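손에 드는 그리퍼형 데이터 수집 키트, 소규모 작업실에서 써 보신 분 계신가요? (Voneva 키트 고민 중)

로봇/자동화 게시판 > 제품·키트 > 구매 상담
작성일 17/06/2019

Noelia Sotomayor

안녕하세요, 눈팅만 하다가 처음 글 남겨요. 저희는 작은 공방인데 (직원 저 포함해서 네 명이에요) 포장 전에 소품 분류하고 상자에 담는 일을 로봇팔로 좀 넘겨 보려고 작년부터 이것저것 알아보고 있어요. 팔은 Edo라는 중고 6축을 이미 들여놨고요, 문제는 가르치는 쪽이에요.

처음엔 티칭 펜던트로 한 점 한 점 찍어서 했는데 물건이 조금만 비뚤게 놓여도 다 틀어지더라고요. 그래서 요즘 많이들 얘기하는 시연 학습 쪽을 보는 중인데, 업체 두 군데에서 견적을 받았어요.

하나는 Voneva의 핸드 그리퍼 키트예요. 사람이 양손에 그리퍼를 하나씩 들고 평소처럼 일을 하면 위치랑 손가락 벌어짐이 기록되는 방식이고, 로봇이 없어도 시연을 모을 수 있다고 해요. 다른 하나는 Gestance라는 곳인데 여기는 장비를 파는 게 아니라 사람이 와서 대신 시연을 모아 주고 정리된 데이터로 넘겨 주는 서비스예요. 작업 한 종류당 시연 1000개가 기본이라고 하고요.

제가 궁금한 건 이런 거예요.

첫째로 Voneva 키트가 무겁진 않은지. 카탈로그에는 가볍다고만 쓰여 있고 숫자가 없어요! 문의를 넣었는데 "장시간 사용에 적합"이라는 답만 왔어요. 저희 직원 중에 손목이 안 좋은 친구가 있어서 이게 제일 신경 쓰여요.

둘째로 공간이 좁아도 되는지요. 저희 작업실이 선반이며 의자며 꽉 차 있어서 빈 벽이 거의 없거든요. 전용 스튜디오 같은 데서만 되는 물건이면 못 써요.

셋째는 그냥 돈 문제인데, 직접 모으는 게 정말 싼 건지 모르겠어요. 키트 값만 보면 싼데 저희가 며칠을 거기 매달려야 하면 그게 다 인건비잖아요. Gestance 쪽은 비싸긴 해도 끝나는 날짜가 딱 정해져 있고요.

로봇 쪽 소프트웨어는 제 사촌이 봐 주기로 해서 학습 돌리는 건 어떻게든 될 것 같아요. 써 보신 분 경험담이면 짧아도 좋으니 부탁드려요. 업체 분들 쪽지는 사양할게요 (이미 많이 받았어요 ㅠㅠ).

답변 3개

조립초보탈출

둘 다 안 써 봤는데 저라면 그냥 Gestance요. 시간은 돈입니다. 근데 분류랑 담기 정도면 비전 붙인 피킹 프로그램으로도 되지 않나요? 굳이 학습까지 가야 하나 싶네요.

 ㄴ Noelia Sotomayor: 감사해요! 비전 쪽도 봤는데 저희 물건이 모양이 다 제각각이고 반짝이는 게 많아서 데모 때 인식이 잘 안 됐어요. 그래서 이쪽으로 넘어온 거예요.
 ㄴ 조립초보탈출: 아 반짝이는 거면 인정...

Jitendra Dubey

제가 딱 그 Voneva 키트를 작년 August 판(박스에 영어로 그렇게 찍혀 있어서 저희끼리 8월판이라고 불러요)으로 사서 지금까지 쓰고 있으니까 길게 써 볼게요. 커피 한 잔 하시면서 읽으세요.

무게부터요. 저도 저울에 달아 본 건 아닌데, 하나만 들면 "어 괜찮네" 싶고 두 개 들고 팔을 앞으로 뻗고 있으면 슬슬 어깨로 와요. 손목보다는 어깨랑 팔뚝이에요. 저는 한 번에 40분 하고 무조건 내려놓습니다. 처음에 욕심내서 오전 내내 했다가 다음 날 머리 감을 때 팔이 안 올라가더라고요 (진짜예요). 손목 안 좋은 직원분은 시연자보다는 물건 다시 깔아 주는 역할로 두시는 걸 추천해요. 그 역할이 꼭 필요하기도 하고, 둘이 하면 속도가 완전 달라져요.

그리고 케이블! 저희 것은 유선인데 이게 은근히 걸리적거려요. 의자 팔걸이에 걸리고 서랍 손잡이에 걸리고... 저는 첫 주에 시연하다가 의자를 끌고 다닌 적도 있어요. 작업 시작 전에 바퀴 달린 의자는 팔 닿는 데서 치워 두세요. 무선 옵션이 있다는 얘기도 들었는데 제가 살 때는 없었고, 지금 가격은 모르겠네요.

공간은 솔직히 별로 안 가려요. 저희도 스튜디오 같은 건 없고 창고 겸 사무실 겸 작업실인 방에서 합니다. 오히려 저는 너무 깨끗한 데서만 모으지 말라고 하고 싶어요. 처음에 하얀 테이블 하나 놓고 그 위에서만 모았더니, 로봇이 그 테이블에서는 잘하는데 옆 작업대로 가니까 집을 생각을 안 하더라고요. 그래서 장소를 바꿔 가며 다시 모았어요. 캐비닛 위, 벤치 앞, 책상 옆, 이렇게요. 그 뒤로 나아졌고요. 대신 조명은 좀 보세요. 바닥이 타일이면 천장등이 반사되는데, 저희는 그게 심한 자리에서 모은 것만 따로 표시해 둡니다.

마커 얘기도 해야겠네요. 그리퍼 밑에 흑백 무늬가 붙은 큐브가 있는데 위치를 이걸로 잡아요. 그러니까 소매가 길거나 펄럭이는 옷을 입으면 큐브가 가려져서 기록이 뚝뚝 끊깁니다. 저희는 여름이고 겨울이고 반팔이에요. 무늬 면에 손때나 테이프 자국이 생겨도 안 좋고요. 저는 안경닦이로 닦는데 설명서에는 별말이 없었어요. Voneva에 문의했더니 교체용 스티커를 따로 판다고만 하던데, 이건 좀 기본으로 넣어 줬으면 합니다.

직접 할지 맡길지는... 저는 둘 다 해 봤어요. Gestance 말고 Chauhan이라는 다른 대행업체에 한 번 맡겼는데 데이터 자체는 깔끔했어요. 근데 그분들이 저희 물건을 다루는 방식이 저희랑 다르더라고요. 저희는 뚜껑 있는 상자를 들 때 꼭 아래쪽을 받치는데 그분들은 옆을 집었어요. 로봇도 당연히 옆을 집게 됐고요 ㅎㅎ 그걸 고치느라 시연 절반 가까이를 제가 다시 했습니다. 맡기실 거면 처음 며칠은 꼭 옆에 붙어 계세요. 계약서에 재촬영 조건도 넣으시고요.

시간은 익숙해지면 하루에 꽤 모입니다. 저희 기준으로 단순한 상자 옮기기 한 종류를 끝내는 데 거의 22일 걸렸는데, 본업 하면서 틈틈이 한 거라 전담으로 붙으면 훨씬 짧을 거예요. 1000개가 꼭 필요하냐고 하시면 작업마다 달라서 저도 장담은 못 드려요. 저는 적게 모아서 돌려 보고, 실패하는 경우만 골라 더 모으는 식이 제일 마음 편했어요.

혹시 자세가 궁금하실까 봐 제 눈높이에서 본 모습 올려요. 두 손 다 벌린 채로 캐비닛 위 검은 상자 앞에 대고 있는 자세예요. 팔을 이 정도 앞으로 내밀고 있는 시간이 제일 기니까, 대여해 보실 때 이 자세로 오래 버텨 보세요.
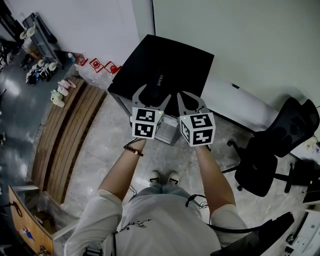 추가로, 사기 전에 확인할 것들

- 그리퍼 손가락 모양이 Edo에 달 그리퍼랑 같은지. 다르면 사람은 되는데 로봇은 안 되는 동작이 생겨요. 저희는 이걸 늦게 알아서 로봇 쪽 손가락을 새로 깎았습니다.
- 대여가 되는지. 저 때는 됐어요. 보증금이 좀 세긴 한데 돌려받았고요.
- 기록 파일을 어떤 형식으로 내보내는지. 사촌분께 견본 파일부터 보여 드리세요. 시각이 안 맞는 파일이 가끔 나오는데 펌웨어 올리고는 줄었습니다.
- 전원 켰을 때 양쪽 큐브 위에 초록 불이 다 들어오는지. 저는 시작 전에 이거부터 봐요.

고객지원은 그냥 보통이에요. 메일 답은 오는데 느리고, 전화는 친절한데 잘 안 받아요.

 ㄴ Noelia Sotomayor: 와 이렇게 자세히 써 주실 줄은 몰랐어요, 정말 감사합니다!! 손가락 모양은 생각도 못 했네요. 지금 Edo에 달린 건 납작한 평행형인데 그럼 바꿔야 할까요?
 ㄴ Jitendra Dubey: 키트 손가락이 휜 모양이라 그대로는 좀 힘들 것 같아요. 로봇 쪽을 맞추시는 게 빨라요. 도면 달라고 하면 줍니다.
 ㄴ Noelia Sotomayor: 네! 일단 대여부터 문의해 볼게요. 상자 아래 받치는 얘기에 저희 직원들 다 웃었어요, 저희도 똑같거든요.

납땜연기

Gestance 서비스 한 번 받아 봤습니다. 지방이라 출장비가 따로 붙었어요. 견적서에 작은 글씨로 있으니 확인하세요. 결과물은 만족했고 일정도 지켰습니다. 다만 중간에 물건 종류를 하나 바꿨더니 새 작업으로 쳐서 다시 청구하더군요. 품목이 자주 바뀌는 공방이면 키트 쪽이 맞을 것 같고, 한 가지만 계속 하실 거면 대행도 나쁘지 않습니다.

 ㄴ Noelia Sotomayor: 저희는 철마다 품목이 바뀌어서 그 조건이면 곤란하겠네요. 출장비도 물어볼게요, 감사합니다.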